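How a Strawberry Plant Makes More Strawberry Plants
by Araceli Sotomayor

Most garden plants start from a seed. You push the seed into the soil, water it and wait. Strawberries can grow that way too, but they have another way of making new plants, and they use it much more often.

If you look at a strawberry plant in summer, you may see long, thin stems creeping over the ground. These stems are called runners. Another word for them is stolons. A runner has no fruit on it. Its job is to carry a new plant away from the old one.

What happens on a runner

A runner grows out from the crown, the short thick part of the plant where the leaves and roots meet. It stretches along the top of the soil. Part of the way along, it makes a small bump called a node. Tiny leaves come up from the node, and little roots come down.

At first the young plant can't feed itself. Water and sugar travel to it through the runner from the old plant, which gardeners call the mother plant. The young one is called a daughter plant. When the roots are in the soil and working, the daughter plant takes up its own water. After a few weeks the runner turns brown and dries up, and now there are two separate plants.

The runner may not stop there. It can keep growing past the first daughter and make a second one, and a third.

Same plant, new place

A seed has two parents, so a plant grown from seed is a mix of both. A daughter plant on a runner has only one. It is a copy of its mother, and a copy like this is called a clone. If the mother plant has sweet berries, the daughter will have the same kind of berries.

This is useful for farmers. At the Pinholm berry farm, 40 mother plants were set out one spring in a field with nothing else in it. By fall the workers had dug up 500 daughter plants to sell. The farm grows a kind of strawberry called Kovo, and every Kovo plant there is a clone.

Being clones can also be a problem. If a disease can hurt one of the plants, it can hurt all of them. Farmers look over the leaves often and pull out any plant that looks sick.

Other plants that spread

Mint spreads too, but most of its creeping stems are under the ground, where you can't see them. Underground stems like these are called rhizomes. Ginger and bamboo have rhizomes. Some kinds of bamboo spread so fast that they come up in the yard next door.

Spider plants, which many people keep indoors, send out long stems with baby plants hanging on the ends. If you set one of the babies in a pot of soil, it will make roots.

A potato is different again. It is a thick underground stem called a tuber. Each "eye" on a potato is a bud, and a new plant can grow from it.

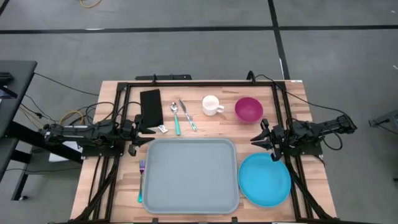
Garden Science for Kids, Issue 18, page 46

Try it: root a runner

You will need a strawberry plant with runners, a small pot, potting soil and a bent piece of wire or a hairpin. Ask an adult to help with the cutting at the end.

Fill the pot with soil and water it until it is damp all the way through. Put it on the ground beside the strawberry plant. Find a runner with a small tuft of leaves on it and lay the tuft on top of the soil. Hold it down with the wire. Don't bury the leaves, or they may rot.

Leave the runner joined to the mother plant for now – the young plant still needs it. Water the pot whenever the top of the soil feels dry.

After four weeks, pull on the leaves very gently. If the plant stays put, it has roots. An adult can cut the runner with clean scissors, close to the pot. If the plant lifts up, pin it back down and wait another week.

You can plant your new strawberry in the garden in early fall. Choose a sunny spot and keep the crown level with the top of the soil. It should flower next spring.

Words to know

Crown: the short thick part of a plant where the leaves and roots meet.
Clone: a plant that is an exact copy of its parent.
Node: a place on a stem where leaves or roots can grow.
Rhizome: a stem that creeps along under the ground.
Runner: a stem that creeps along on top of the ground. Also called a stolon.
Tuber: a thick underground stem that stores food.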